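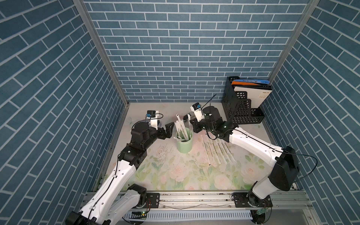 How do I get dark smudges off a pale floral table mat?
Damp cloth, drop of dish soap, wipe dry. Start in a corner incase the colour lifts.

Kasten_197
July 1, 2018

Did mine in May, took 2 goes. Brush the crumbs off first or you just smear them.

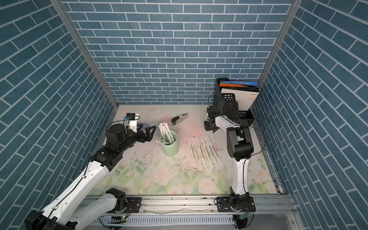 Rose mat with the green cup, marks mostly left of centre.

Pilline

Dont scrub. Clear your desk stuff off, stapler and so on,

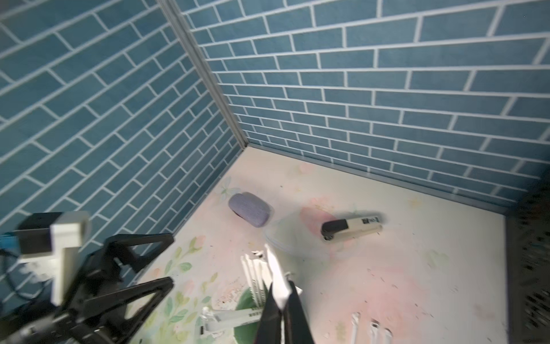 then let it dry flat. Mine's had 3 washes, still pink.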